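Chapter 4
Planning a Task Before You Program It

What you will learn in this chapter
How to write a task statement that a teammate can test
How to split a task into stages
How to choose a start position and keep it
How lighting and surfaces affect a wrist camera

Key terms: task statement, stage, start position, workspace, glare, reset

In September the robotics club at Curham began work on the laundry event of the Stollgate Student Challenge. The rules fit on one page. A team's arm must take cloth items out of a bin, one at a time, and lay each one on the open table. Points are lost for moving the bin and for dropping an item over the edge of the table.

The club had one arm, one laptop, and a season budget that left 200 dollars for everything besides travel. Most of the members wanted to start driving the arm on the first day. Their adviser, Davoud Bagheri, asked them to write the task down first. It took 2 meetings. This chapter follows the same order they did.

4.1 The Task Statement 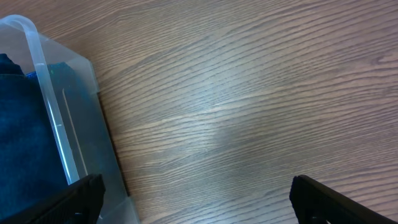
A task statement says what must be true when the robot is finished. It does not say how the robot will get there. The club's first try was "Unload the bin." Two members read it and came back with different plans. One would have tipped the bin over. A bin packed with folded denim next to a brighter blue cloth raises questions that the short statement leaves open. Which item comes out first? May the second item move while the first is being lifted? Does a pair of jeans have to stay folded? The club's final version answered all of these and ran to four sentences.

Write your own statement, then give it to someone who was not in the room. If that person has to ask you a question, put the answer into the statement.

4.2 Stages

Once the statement is settled, divide the task into stages. A stage ends at a point where you could stop the arm, look at the table, and say whether things are going well. The Curham team used these:

Approach. The open gripper moves to a point above the item.
Grasp. The gripper lowers and closes on the cloth.
Lift. The item clears the rim of the bin.
Place. The item is lowered onto the table and released.

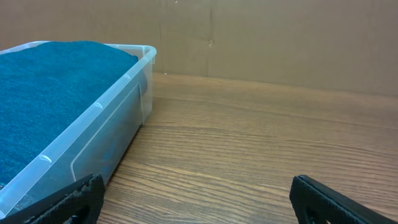

Each stage gets its own test. The team ran Approach alone until it could be repeated without a correction, and only then added Grasp. When a later stage failed, they went back one stage and checked where the gripper had been at the end of it. Many Grasp failures were Approach failures that had gone unnoticed.

Keep a log as you go. The team named its log Drarnell, after the street the school is on, and wrote one line per attempt: the stage, the result, and anything that had changed on the table. The entry for Jan 5, 2020 reads, "Lift, failed, let go at rim. Bin had been moved back before this run."

4.3 The Start Position

Every attempt has to begin the same way.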